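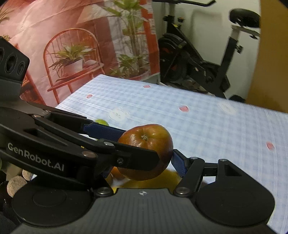
Who do I ring about a tree that's come down across the road but hasn't hit anything?

The council's highways line in the daytime, and 999 if it's blocking traffic or has brought a cable down with it.

gatepost22
Asking for next time. Big ash across the lane between Notmont and Ziltville last night. I rang highways at ten to six and was number 22 in the queue. Lovely flute music, mind.

Sanne Verhoeven
If cars can't get past, it's a danger, so it's 999. My brother-in-law is on the fire crew at Rarkorgate and they'd much sooner come out for a tree than for the car that found it in the dark.

mudflap
Disagree. They put some cones out and then ring highways themselves. You've just added a fire engine to the queue.

Sanne Verhoeven
Cones are quite handy when there's a tree in the road, mudflap.

oldbillhook
In December three of us cut one up ourselves in 20 minutes. Council then wrote to say it was their tree. Kept the logs.

mudflap
And if the trunk rolls on you? 200 kilos doesn't care how good your saw is.

oldbillhook
It was a birch.

gatepost22
Update: it's gone. There's a cone there now, on its side in the ditch. I'm still waiting for my call back.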